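Section 5: Two-Arm Bench Cell, Operator Duties and Shift Start
Ermont Assembly Hall, Wakis line
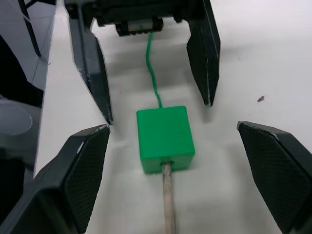

Figure 5-1. Green block with dowel between the open fingers of the near arm; far arm opposite.

5.1 Scope

This section applies to the operator assigned to a two-arm cell on the Wakis line. It replaces the hand assembly instructions for the same bench. Work on the Han conveyor is covered in Section 6.

Before the changeover, two assemblers sat at each bench and joined parts by hand. The cell now does the joining. One operator runs two cells, loads parts, clears stops and checks finished work. The second assembler moves to inspection or kitting. Pay grade and break times do not change with the assignment.

5.2 Before starting

1. Read the handover sheet from the previous shift. Initial it even if no stops were recorded.
2. Set the mode switch to HOLD and remove the key. Keep the key on your person while you work at the table.
3. Wipe the tabletop with a dry cloth. Remove chips and fibers.
4. Check the grip pads on the near arm. The crosshatch pattern must be visible over the full pad. Scuff marks on the outside of the fingers are acceptable.
5. Check the finger tips on both arms for cracks or bends. Tag a damaged finger and call maintenance.
6. Place the block and dowel between the near fingers. Do not pull on the cord.
7. Step back behind the floor line, insert the key and select READY.

CAUTION: The fingers can close without an audible warning. Do not reach between them in READY or RUN.

NOTE: Finger tips on the far arm are pointed. Wear cut-resistant gloves for step 5.

5.3 Running the cell

1. Press START. The panel shows code 400 while the arms move to their first positions.
2. Stay at the panel until the first part is complete. You may then go to the second cell.
3. Inspect the first part of each tray by hand. Reject any part with a dowel that turns in its socket.
4. Enter rejects on the panel under the cause you observed. If the cause is unclear, enter "unknown". Reject entries are used to adjust the cell and are not used in operator reviews.

5.4 Stops

Code 592: part not found. Select HOLD, remove the key, reseat the part and restart from 5.2, step 7.

Code 749: cord tension high. Select HOLD and remove the key. Free the cord by hand, starting at the block end. If the code returns on the next part, leave the cell in HOLD and call maintenance.

Any other code: do not restart. Write the code on the handover sheet.

CAUTION: Never clear a stop in one cell while the other cell is waiting for your input. Put both in HOLD first.

5.5 Training and sign-off

Assemblers with hand experience on this bench complete two supervised shifts before running a cell alone. All others complete five. Sign-off is given by Fatemeh Talebi, line training lead, or her deputy on nights.

Hand assembly remains the fallback when both cells are down. Each operator works one hand shift a month at the Dronside bench to stay qualified. Tools for hand assembly are kept in the gray cabinet and must not be lent to other lines.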